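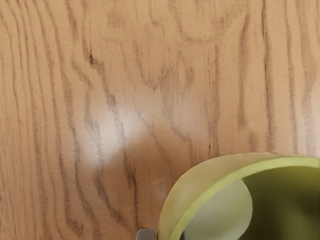 The table that will outlive you, and other sales talk

Seren Owen has sold furniture for 30 years and has stopped using the word "heirloom". Customers like it, she says, and head office likes it even more, but most of the tables she delivers come back to her as trade-ins before the children have left home.

I went to her shop in October to look at the Plarnell, a dining table that costs 3,000 pounds and comes with a leaflet about your grandchildren. It is a handsome thing. It is also held together at the corners with the same sort of bolts you get on the Vinar, which is sold two doors down for 355 pounds and has no leaflet at all.

The makers say the difference is in the timber. Perhaps it is. When I asked where the oak was grown I was given the name of a continent.

Fikri Oei repairs furniture in a rented unit behind a tyre shop, and he is less polite than Owen. Tops rarely fail, he told me. Joints fail, and chairs fail long before tables do, usually where the back leg meets the seat. He had a Krishnan chair upside down on his bench, three years old, with a split running through the screw hole. "Good wood," he said. "They put the screw in the wrong place."

Then there is the guarantee. Plarnell's runs for life, which sounds generous until you reach the part about heat, damp, sunlight and "ordinary domestic wear". I read it twice and struggled to think of anything else that might happen to a table.

Oei would have you buy second-hand, and he would, as he makes his living from it. Still, his advice costs nothing to follow. Get down on the floor and look underneath. Lean on one corner - properly lean - and see whether the opposite leg lifts. Ask what a spare leg costs. Owen rang to find out for me and is still waiting for an answer.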